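Plamau, Notizen zum Datensatz, Teil 2

21. Mai 2019 | Kategorie: Robotik, Datenerfassung | 2 Kommentare

Der Sortierdatensatz für Plamau umfasst jetzt 3.958 Episoden. Geplant waren 3.000. Der Überschuss stammt aus dem Wiederholungslauf nach der Umstellung der Greiferkalibrierung, den ich vorerst nicht mit dem alten Bestand mische.

Die Aufgabe ist unverändert: Elektronikteile aus einer Metallschale aufnehmen und in gelbe Kunststoffkisten verteilen. Beide Arme werden teleoperiert. Eine Episode beginnt mit der ersten Armbewegung und endet, wenn beide Greifer wieder in Ruhelage stehen. Abbrüche werden mitgespeichert und separat markiert.

Die Schale ist mit weißem Papier ausgelegt. Auf dem blanken Edelstahl lieferten die Spiegelungen in den ersten Läufen Kanten, die das Segmentierungsmodell für Bauteile hielt. Der Metallrand reflektiert weiterhin und wird im Training maskiert.
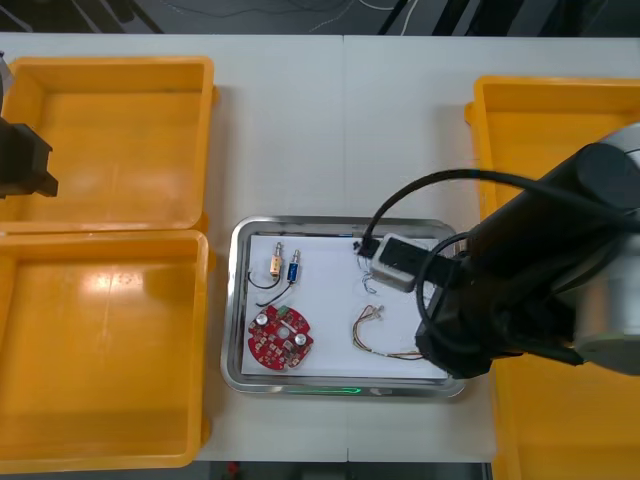 Schwierig sind vor allem die Kabel. Eine runde Platine hat eine definierte Kontur, und die Greifpose lässt sich aus wenigen Demonstrationen brauchbar schätzen. Bei losen Litzen ändert sich die Form schon beim Anfahren, sobald ein Finger einen Strang berührt. Von den Abbrüchen der letzten Serie betreffen 42 ein Kabelknäuel, meist mit demselben Muster: Der Greifer schließt zu hoch und fasst nur einen einzelnen Draht.

Eglė Pētersons hat vorgeschlagen, bei Kabeln die Schließgeschwindigkeit zu halbieren und die Anfahrhöhe als eigenes Label mitzuführen. Das Label ist seit Version 2 im Schema, die Geschwindigkeit teste ich noch. Zylindrische Bauteile mit angelöteten Drähten laufen vorläufig unter »starr«, obwohl der Draht beim Ablegen gern am Kistenrand hängen bleibt.

Offen ist außerdem die Synchronisation. Gelenkwinkel und Kamerabild driften bei langen Episoden auseinander. Bis das behoben ist, schneide ich lange Aufnahmen an den Ablagepunkten. Der nächste Export ist für Juli vorgesehen, dann mit getrennten Teilmengen für starre und biegsame Objekte.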